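Steamed buns keep getting soggy bottoms, what am I doing wrong?

posted by rudetti_kitchen

I bought a little electric steamer in January and I love it, but my buns come out wet underneath every single time. The tops are fine! I steam six at once, straight on the metal, and I take the lid off the second the timer beeps. Do I need a different basket?

Amos Ambrose

Your basket is probably fine. Six is a lot for a small one, though — I never do more than a couple at a time, with a good gap between them so the steam can get up through the holes.

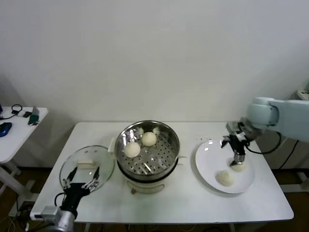
Photo: Amos Ambrose

I go straight on the metal too, but a square of parchment under each bun helps if yours stick. Then when the time's up, turn it off and leave the lid on for 5 minutes before you open it. Tip the lid away from the buns when you lift it so the drips don't land on them, and move them to a plate right away. If they sit in there they just soak.

fovmont272

parchment yes. also check you're not filling the water too high, mine was bubbling up through the holes and I blamed the dough for months

Man70

I just use the microwave with a damp paper towel. Not the same but it's quick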